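I've been putting off writing this post because "rules for cable-plugging robots" is not exactly a title that makes people cancel their evening plans. But three people have now asked me for our list, and I'm tired of pasting bits of it into emails, so I'm doing it properly with a cup of tea and the heating on.

Quick catch-up if you've wandered in from the allotment posts. Since May I've been working on Sudeck, which is our network cabling job at Felutance. Two arms, one rack, a lot of Ethernet leads. The arms pick a lead up off a table and put the plug into a port. I used to do that with my own two hands at the Gandthorpe site, usually lying on my side with a torch in my teeth, and I was told off regularly for how I did it. So I came to this with Opinions.

When we started we had no written rules at all. We had habits, and mine were different from everybody else's, and you'd come in after lunch to find the table laid out some new way and spend half the afternoon wondering why the arm was reaching for thin air. We do have the big proper safety standards on the shelf, and please do read whichever ones apply where you are, because I'm not going to try to squash them into a blog. They tell you how to keep people from getting hurt. They have nothing to say on which way round to lay a patch lead. That part we had to make up, and we call it the Munro sheet, after the room it was written in. Version 6 is the one pinned up now.

The first chunk of the sheet is all to do with the table, and it's the chunk people skip. Paper goes down first, plain brown kraft off the roll. Creases are fine (I was overruled on this, I wanted it ironed, yes I know). What matters is that you can see every lead against it, so only what's needed for the run goes on top, and nobody parks their mug there.
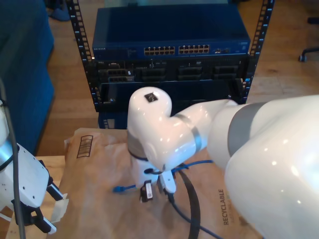
Both arms at the table, with the switch up at the top of the rack behind.

Then there's the business of slack. A lead should lie in a loose curve with no loops caught under anything, and you follow it from one end to the other with your finger before you start. With your finger! Looking at it doesn't count. I have "looked at" plenty of cables in my life that were hooked round a table leg. The sheet wants the whole lead checked every time, even if you only moved it an inch, and I grumbled about that for weeks before I got a snag on a lead I'd only moved an inch.

Next, who is allowed to reach in. The answer is no one while the arms are live, and that goes for the quick little nudge as well. The quick little nudge is the thing I'd ban first if I were starting again with only one rule. You see a plug lying slightly skew, your hand is already halfway there, and it feels so much like tidying up that you don't notice you've put your arm next to a machine that hasn't been told about it. So we stop, we say "stopped" out loud, the other person says it back, and then you nudge. It feels daft for the first few days, like playing at submarines. After that you miss it when you're somewhere they don't do it.

I should say the two people thing is a rule too. One to run it and one to watch, and the watcher has the stop button and no laptop. We had a long argument over the laptop. The case for it was that watching is boring, and I agree, it's terribly boring, so we swap over after 9 goes. Why 9? We tried longer and people started yawning. There's no science in it and I won't pretend there is.

On to the actual plugging in, which is what everyone emails me to ask.

The gripper holds the plug and takes it in straight. If you've ever done this by hand you'll know you cheat constantly - you waggle, you feel for the edge, you come in at an angle and let the port sort you out. Port openings put up with a surprising amount of that from a person. I wouldn't count on them putting up with it from an arm that pushes exactly as hard as it's been told to. Our rule is line up first, pause, then push, and if it meets resistance early it backs right out and begins again from the pause. No pushing harder. We all wanted a "just a bit harder" setting and it's the one thing I'm really glad we left out.

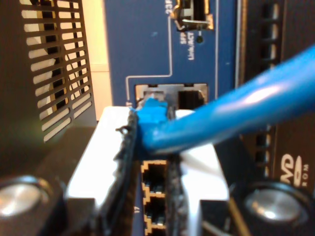
You also name the port before the run, out loud and on the log, by the number printed on the kit and never by "the one next to the last one". I'm strict about this because of Gandthorpe, where I once spent most of a night shift tracing a fault to a lead that was beautifully seated in the neighbour of the port it should have been in. Lovely click and everything. Ports come in pairs and blocks and they look the same when you're tired, and a robot has no idea you meant the other one. If the number is hard to read from where you're standing, you go and stand somewhere else.

And a click isn't a pass, by the way. I know it's a satisfying noise. The sheet says a gentle tug after every insertion, and then a check that the link has come up if the other end is connected. If you're only practising the insertion with nothing on the far end, you write that down as well, so someone reading the log in a month doesn't think you've tested something you haven't. I'd say half the sheet is really about being kind to whoever reads the log next, and quite often that's me.

A word on the finger pads, as I had a whole email on those. They wear. Of course they do, they're grippy things being dragged against plastic all day. We look at them at the start of each session and swap them after 600 grips, or sooner if the watcher doesn't like the look of them. The watcher doesn't have to explain. That last bit is one of my favourite lines on the whole sheet, because before we wrote it down you'd get into these endless chats about whether a pad had "a bit more in it", usually led by whoever would have to fetch the new ones.

Old leads get a rule too. A practice lead lives in the practice box and never goes back into real use, however nice it looks. The little plastic latch on the plug has had a hard life by then. We put a bit of tape on them. People still try to nick them for their desks, and I have been that person, and I have been caught.

What I haven't sorted yet is what to do when the rules get too long. The sheet had 23 lines at its worst and I caught two of us nodding through it without reading a word, me included. We've trimmed it since. My feeling is that if you can't read it standing up with your coat on, it's too long, but I've got a colleague who thinks every line we cut will come back to bite us, and they might be right. At the moment the cut lines sit on a second page underneath, and we get them out if something goes wrong.

If you've got your own version, do send it over, scruffy ones very welcome. I'd especially like to hear from anyone working with thicker cable than we do, as ours is mostly ordinary patch leads and I suspect the slack rule falls to bits once the lead is stiff enough to push back. I've got a coil of the heavy stuff waiting for me and I'll report back once I've had a fight with it.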